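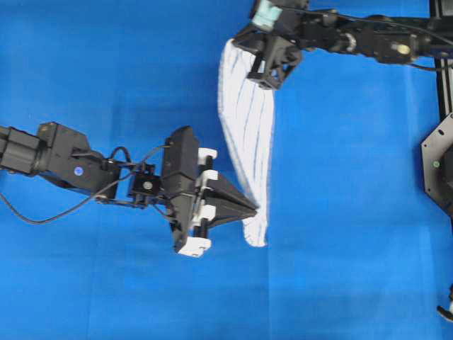

## Half-term coding days at Skevbridge: a thread

1/ Booking opens Sunday at 4 pm. Three days, ages 8 to 12, at the Dirulgate Road site. The Flullton site isn't running this time.

2/ It's £40 per child per day. Siblings pay the same, sorry, we couldn't make a discount work for this one.

3/ Mornings are Scratch, afternoons are building and testing. No experience needed. Laptops are provided, so please leave tablets at home.

4/ Bring a packed lunch, no nuts. Doors open at 9, pick-up is by 4. Late pick-up has to be booked when you pay.

5/ If you had a place in March and couldn't come, your credit still stands. Put the old booking number in the notes box.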